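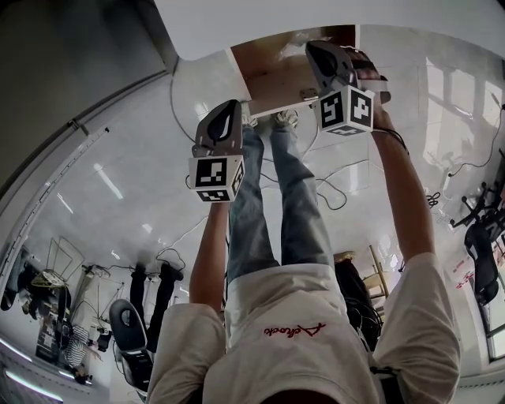 Pre-Season Gym Check, Orstead Recreation League
March
By Reece Sugden

Walked the building before the first practice with Elias Masri, who coaches the under-16s and held the other end of the tape measure. Items are marked OK, FIX or WATCH. FIX means before anyone plays. WATCH means I will be annoying about it until somebody deals with it.

COURT

1. Floor surface, main court. OK.
Refinished over the summer and it shows. Please stop dragging the scorer's table across it. The table has handles on both ends for a purpose.

2. Floor surface, side court. WATCH.
Dead spot near the left elbow is still dead. Elias dribbled over it several times and the ball came up to his shin. The regulars know where it is and steer visiting guards straight into it, which I admire as tactics and can't sign off on as a floor. No raised boards, no splinters.

3. Run-off behind the baselines. FIX.
North end is clear. South end has the folded volleyball standards leaning on the wall again, inside the space where a kid going in for a layup will end up. They live in the storage room. There is a painted outline on the storage room floor showing where.

4. Lines and tape. OK.
Two generations of pickleball tape have been peeled off. Some glue remains by the center circle. It isn't slick, just ugly.

BASKETS

5. Rims level and at height. OK on the main court, FIX on side court east.
East rim sits low on the right. Chi-keung Yip tells me he has shot better there than anywhere else in his life, and I believe him. It still has to be leveled.

6. Breakaway mechanism. OK.
All of them release and come back. Tested with a pull strap. Elias offered to test one by dunking and was turned down on several grounds.

7. Backboard padding. FIX.
Bottom edge pad on the main court west board is held on with athletic tape. I recognize the tape. It came out of the first aid kit, see item 14.

8. Nets. OK.
One has a torn loop. Replace when convenient.

9. Crank and winch. WATCH.
Works, but squeals. Serial plate says Zoteck and the rest has worn off. Lubricate, then listen again. The crank handle comes off after every use and goes in the office, not on top of the backstop.

SEATING AND EXITS

10. Bleachers, locking pins. FIX.
One pin missing on the lower section. A screwdriver had been put in its place. Section stays closed until a real pin is in. I have the screwdriver if anyone wants to claim it.

11. Bleachers, end rails. OK.
Tight all the way up.

12. Exit doors. FIX.
Lobby doors open clean. The rear door opens clean as well, once you move the ball rack, the second ball rack and a box of last year's jerseys. Clear it and keep it clear. The posted capacity is 405, and I'd like all of them to have a choice of doors.

13. Posted capacity sign. OK.
Present and readable. Somebody has added "and Florian" in marker underneath. Florian Maillard says it wasn't him.

MEDICAL

14. First aid kit. FIX.
Contents: one triangular bandage, a lot of alcohol wipes, an empty tape roll and a coupon. Restock to the list inside the lid. Cold packs too. We went through most of a case last season, nearly all of it ankles.

15. Defibrillator. OK.
Indicator is green and the pads are in date. So-ying Kao now has the monthly check and has already started a log, in ink, with columns.

16. Emergency phone. WATCH.
Dial tone is fine. The card next to it lists extension 703 for the front desk, which rings in the pool office. Pool office was very nice about it. New card needed.

EVERYTHING ELSE

17. Lights. WATCH.
One fixture over the side court takes its time coming on. Turn them on 30 minutes before tip and it's not a problem.

18. Scoreboard and shot clocks. OK, mostly.
The horn works. It works on the visitors' timeouts as well as it does on ours, whatever was claimed after the Negussie game. The cable from the table needs a floor cover where it crosses the walkway.

19. Wall mats. OK.
Velcro good. One mat is upside down and has been for years, so the Fluleo logo reads from the ceiling. No safety issue.

20. Mop and towels at both baselines. FIX.
One mop, no towels. Last season we used a sweatshirt. Two mops, please.

RECHECK

I'll be back through for items 3, 5, 7, 10, 12, 14 and 20 before the first practice, at 4:30 in the afternoon, and I'll have the tape measure. Side court east is off limits until then, Chi-keung included. Pins can be ordered through the office; ask for two and put the spare in the crank handle drawer.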